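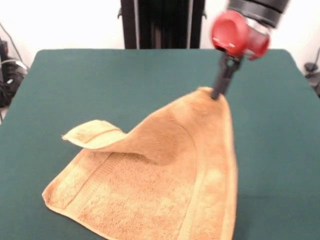

Aren planning tracker: three months of following council decisions

By Ragnheiður Thorlacius
July 4, 2026

Aren is a subscription service that watches council planning pages and sends you an email when something changes. It is made by Raltoteck and costs £80 a year for one council area. I paid for it in the spring, when the application to change the use of the old bank on Clusden High Street went in and I missed the first week of the comment period.

Setting up is simple. You draw a shape on a map, tick the kinds of application you want to hear about and choose daily or weekly emails. I drew mine around the town centre and the two streets behind the station. The map is slow on a phone and the shape jumps if you try to move a corner, so do it on a computer if you can.

The first thing it did was load the back catalogue for my area, which came to 1,034 applications. Most of these are tree works, dormers and shop signs. The filters deal with them well enough, although "change of use" and "variation of condition" are lumped together under one heading and cannot be separated. For anyone following a rezoning or a licensing row that is a nuisance. A variation of condition is often where the opening hours get changed, and I would like those on their own.

Alerts usually arrived the morning after the council's own page was updated. On two occasions they were later. One of those was a revised site plan for the bank, which Aren picked up four days after it had been posted. The comment period was still open but someone relying on the service alone would have lost most of a week.

The part I have used most is the meeting view. It takes the agenda for the planning committee, finds the items inside your area and links each one to the officer's report. When the minutes are published it adds the vote. It does not record who spoke, and where a councillor leaves the room for an item the vote is just shown with one fewer name. You still need to read the minutes for that.

Objection letters are handled less well. Aren shows a total and a split between support and object, and that is all. At the bank the total stood at 300 and I wanted to know how many were on a standard form. The council's site lets you open each one. Aren sends you back there to do it - fair enough for privacy reasons, but the link goes to the front page of the application and you have to find the letters tab yourself.

I compared it with Skov, the free one. Skov covers the same councils and its emails are plainer. It has no meeting view and only allows a circle round a postcode. Over the same period it missed 11 applications that Aren caught, all of them small. It did not miss anything I would have written in about.

Support replied to my question about the late site plan in two days. They said the council had replaced a file without changing its date. I checked and that was correct.

If you only want to know about your own street, use Skov. If you go to committee meetings, or you are helping a residents' group or a charity with a contested site, Aren saves a fair amount of clicking. I will renew in October if they split up the filter headings. At the moment I would not pay for a second area.

Comments (3)

Bywater: Does it cover appeals? I had one go to the inspector and only heard after the site visit.

Ragnheiður Thorlacius: It lists the appeal once the council does. It doesn't follow the inspector's timetable.

hilltop_res: We share one login between four of us and it's been fine. Agree about the map.

Related
Reading an officer's report: where the conditions are
Speaking at committee in three minutes
Clusden bank site: dates and documents so far
Skov email alerts reviewed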